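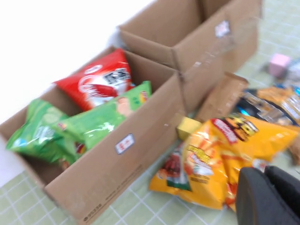 Snack bags in an open cardboard box.

Ottilie Schnyder came to data engineering by way of a library science degree, and she still talks about databases as if they were shelves. "I like knowing where a thing lives," she told me, laughing, over a very long cup of tea. She joined Willoser when it had four employees, and now looks after product development at Fadmont, whose reporting software keeps 1,270 customers supplied with their Monday numbers. "People want the answer before the coffee's gone," she said, "and I do sympathize!" Her next release is due in June.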